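Subject: Re: [candier-allotments] water meter reading, June

Hi all, 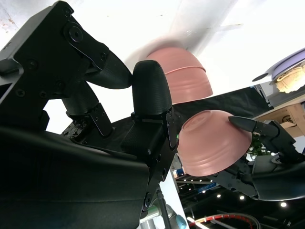

Reading from the east standpipe is 2362, so we have used 94 units since the last bill. That is more than I expected for June.

On 3 June Cengiz Yüksel wrote:

> Is the tap by plot 12 still dripping? I can bring a washer
> if somebody tells me the size.

Yes, still dripping – half inch, please. I-seul has the key to the stopcock and can be there from 6 pm.

Ha-neul asked about hoses. They are fine before 9 am, but please don't leave one running in a tank. The big tank holds up to 800 gallons and fills slowly.

Derek Inskip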